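Grarneo Sync: desktop backup and transfer for older phones

Release notes and usage, version 2.6

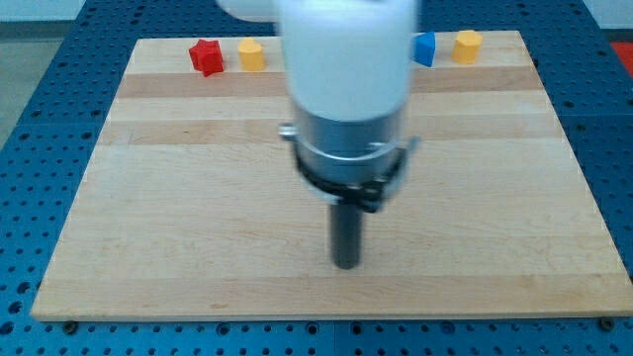 Grarneo Sync copies contacts, calendars, text messages and photos between a phone and a desktop computer over a USB cable. It was written for phones whose original desktop software is no longer offered for download, or no longer installs on a current system. It runs from a small window or from the command line, and both do the same work. The window has a color theme setting under View, and the default theme in this version uses blue for the side panel, with white behind the lists. Older themes are still in the menu.

What it copies

Contacts, including groups and contact pictures.
Calendar entries, including repeating events and alarms.
Text messages, read only. They can be saved to the computer but not written back to the phone.
Photos and voice notes from the phone memory or the card.
Tasks and memos, if the phone keeps them as separate items.

Email is not copied. Mail accounts on these phones were mostly set up through the carrier, and the messages are stored in a form the program does not read.

Requirements

A desktop or laptop with a free USB port.
80 MB of disk space for the program, plus room for the backups.
A cable that carries data. Many charging cables do not, and the phone will charge but never show up in the device list.
The phone password, if one is set.

Installing

Unpack the archive into any folder you can write to. There is no installer and nothing is added to the system folders. To remove the program, delete the folder. Backups are kept in a separate folder named Jekcombe inside your documents, and are left alone when the program is deleted. Jekcombe was the working name of the first version and the folder name was kept so that old backups would still be found.

If you are moving up from version 2.4 or earlier, start the new version once before you connect a phone. It converts the backup index, and this can take several minutes if you have a lot of backups. Do not close the window while the bar is moving.

First connection

1. Close any other phone software, including anything that came on the disc with the phone.
2. Connect the cable to the computer first, then to the phone.
3. If the phone asks about mass storage mode, answer No. You can turn it on later to copy photos from the card.
4. Type the password when the window asks for it. The program does not save it.
5. Wait for the phone's name to appear in the device list, then press Read.

The first read is slow. Later reads only fetch what has changed. If the list stays empty, try a port on the computer itself and not one on a hub.

Command line

grarneo list
Shows the connected phones and their short names.

grarneo backup NAME
Makes a full backup of the phone with that short name.

grarneo backup NAME --only contacts,calendar
Backs up just the listed items. Use commas and no spaces.

grarneo restore NAME FILE
Writes a backup to the phone. The program asks before it replaces anything. Add --merge to keep entries that are on the phone but not in the backup.

grarneo export FILE --to csv
Turns a backup into plain CSV files, one for each kind of item.

Settings file

Settings are in a text file named sync.conf, next to the program. Lines starting with a number sign are ignored. The ones people ask for most are keep, the number of old backups to hold on to, and match, which sets how two contacts are judged to be the same. The choices for match are name, phone and both. The default is both.

Changes in this version

Repeating events that end on a fixed date no longer run one day over.
Contact names with accents are now sorted with the plain letters.
The export command handles address books of more than 638 entries. Earlier versions stopped there without an error message.
The Wukurton plug-in is now part of the main program. If you have the separate file, delete it, or every calendar entry will be listed twice.
The Read button is grayed out while a backup is running.

Known problems

Restoring to a phone with a different language setting can mix up the Home and Work number labels. The numbers themselves are correct.

Error 115 means the phone stopped answering. Unplug it, restart it and connect again. If it comes back each time, try another cable.

Error 2686 means the backup file was made by a newer version than the one you are running.

Notes and voice notes with the same title overwrite each other on export. Rename one of them before exporting. A fix is planned.

Photos taken while the phone is connected will not show up until the next read.

Reporting a bug

Send the file last.log and the phone model, along with what you were doing at the time. The log has contact names in it but no numbers or message text. Look through it first and blank out anything you would like to keep private.

License and credits

Free for home and office use. You may pass on the archive as long as this file stays in it. The calendar reader is based on the Navarrete library and is covered by its own terms, in the file calendar-license.txt.

Maintained by Malsha Sivakumar. Last changed 22 October 2019.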